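Ticket: Exit permit lookup rejects first-time labor migrants
Product: Plinen permit portal, ward office module
Reported by: Randi Solberg, migration desk, Bramer
Assigned to: Shona Goodwin, Flandus support
Opened: 05/11/2019
Priority: 2

Problem as reported
Applicants going abroad for work for the first time are refused at the document check. The clerk enters the passport number and the destination country, and the portal returns "Prior departure record required." The rule that asks for a prior record covers renewals only. First-time applicants should go to the orientation certificate step.

Steps to reproduce
Log in with a ward clerk account. Open a new application and set the purpose to Employment. Leave the prior departure field blank. Submit. The error appears every time. With the purpose set to Study, the same applicant goes through.

First findings (Goodwin)
The rule table was replaced after the labor ministry's November circular changed the list of destination countries. The new table came from Isaksson as a flat file. In that file the "first departure" flag is stored as text, and the portal expects a number. A text value is read as zero, so every applicant is treated as a renewal.

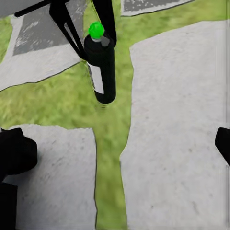

Are applications that were already refused lost?
They are kept in the rejected queue with all attachments and can be reopened by a supervisor account without a new fee.

Workaround
Supervisors can set the flag by hand on the Eligibility tab. Clerks should not enter a made-up prior departure date to get past the check. It is written to the applicant's permanent record and only the ministry can remove it.

Fix
Rule table reloaded with the flag converted to a number. Portal cache cleared on the test server, then on the live server. The queue holds roughly 2000 refused applications, which are being rechecked in batches.

Update (Solberg)
Tested 7 first-time applications at the Bramer desk. All reached the certificate step. 3 older ones in the queue still show the error.

Update (Goodwin)
Those were saved as drafts before the reload and carry the old rule version. Open each draft, choose Refresh Rules and save again.

Status: Pending, waiting for the recheck to finish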